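Rincón de vajilla: el verde lima y la rejilla blanca

¡Por fin le toca su propia galería al verde lima! Llevaba desde mayo queriendo dedicarle una página a esta combinación, que para mí es de las más alegres que se pueden tener en una cocina pequeña: una pieza redonda de color muy vivo y, al lado, metal blanco fino que casi no pesa a la vista. En la serie Lurka ya enseñamos los tonos tierra (preciosos, no digo que no), pero este verde tiene otra energía. Sobre fondo claro se enciende solo.

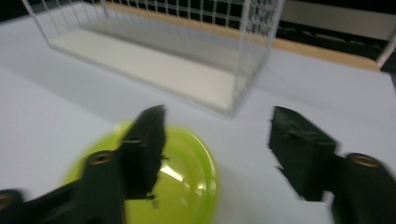

Verde lima brillante, más amarillo en el borde y más profundo hacia dentro. ¡Qué reflejos!

Me encanta cómo cambia el color según le da la luz. El borde levantado y redondeado recoge un hilo de brillo muy fino, y con eso la pieza ya tiene gracia sin dibujo ni adorno. Yo la usaría para limones, para aceitunas, para las llaves de casa si hace falta.

Y la rejilla merece capítulo aparte. Son dos alturas de varilla metálica blanca, con una barandilla baja arriba que rodea tres lados. Para especias, tazas o botes pequeños es una maravilla, y como deja pasar la luz no come espacio. En nuestra cocina de Murnbridge tenemos 32 centímetros libres junto al fregadero y una balda así es justo lo que pide el hueco.
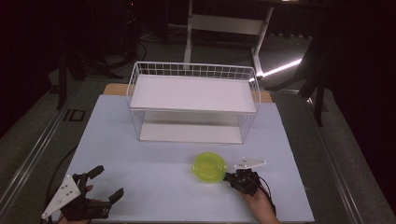
¿Cómo se limpia una rejilla de varilla metálica sin estropear el blanco?
Con agua templada, unas gotas de jabón suave y un cepillo blando para los cruces. Después, secarla bien con un paño, sobre todo en las uniones, y dejar los estropajos ásperos para otra cosa.

La próxima galería será la de los azules de Tello, con 24 fotos ya elegidas.

Actualizado el 13 de agosto de 2024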